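Cirkton parallel gripper with wrist camera: two weeks on the bench

Posted 16 Jun 2023

Cirkton's product page makes a lot of the word "delicate." I have bought enough delicate grippers to know that the word usually means weak, so I went into this one expecting to send it back. I'm keeping it, for now, with complaints.

What you get for $473 is the two-finger gripper, a little camera that bolts on at the wrist, one cable, and a bag of screws with two spares. The fingers are black plastic. At this price I wanted metal, or at least metal cores. The plastic ones flex if you push on the tips with a thumb, and Cirkton does not publish a number for how much. Support answered my email with a link to the same page I had asked about.

I ran it on a Simard arm with the stock Simard controller. The mounting pattern matched without an adapter, which saved me an afternoon. Software was another story. The driver installed fine and then refused to report finger position until I rolled the firmware back one version. The release notes for the newer version say "improved stability."

For comparison I had the Fukier gripper I've used since last year. It is heavier, uglier, costs more and has no camera. It has never once lost its zero.

My test is computer assembly, because that's the work I want off my hands. The shop in Tondadholm refurbishes old workstations, and the fussy part is always the processor. A Xeon dropped at an angle into an open socket means bent pins, and bent pins mean a dead board. Demo videos love to show grippers picking up eggs and strawberries. I don't sell strawberries.

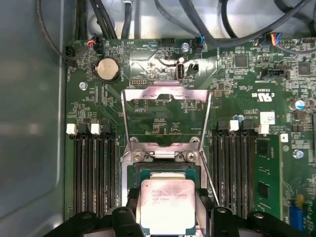

Wrist camera view on approach, Xeon E5 between the fingers, load plate up.

The camera is the best part of the package. It sits close enough that you get the chip, both fingertips and the socket together, and the print on the processor lid is big enough to read part of the model line. With my old overhead camera the gripper blocked exactly the spot I cared about. The drawback is reflection. The lid and the load plate are both shiny metal, and my alignment script kept locking onto glare until I moved the bench lamp. Cirkton gives you an exposure control but no way to save the setting, so it goes back to auto on every restart.

Now the numbers. I did 60 placements with each gripper, using scrap processors and a scrap board, same arm and same speed. The Cirkton missed 3. Two of those were the chip tilting as the fingers closed, and one was a bad pick from the tray. The Fukier missed 2, with the overhead camera and a lot more setup. I wouldn't call that a difference. I also wouldn't call it good enough to run near a customer's board without me standing there with a hand on the stop button.

Grip force is adjustable in software, on a scale from low to high with no units. Low let the chip slide. The next step up held it by the edges well enough. Anything past the middle made me nervous, and I never found out what the top does — I need those fingers.

Memory sticks I tried for one evening and gave up. The fingers can hold a module, but pressing it down until the latches close takes more push than they like, and they bow outward. The Fukier does this without complaint. If RAM is most of your work, skip the Cirkton.

Reach inside a case is decent. The outer segments are wide, so plan your approach if you have tall cables near the socket. I snagged a fan lead on day one and learned to tie things back first.

Good: the camera view, the mounting, the light touch on low settings.
Bad: plastic fingers, unitless force scale, firmware, support.

Would I buy it again? At full price, probably not. The camera alone for a third of the money would have been an easy yes, but Cirkton doesn't sell it separately. I asked about that too and got the link again.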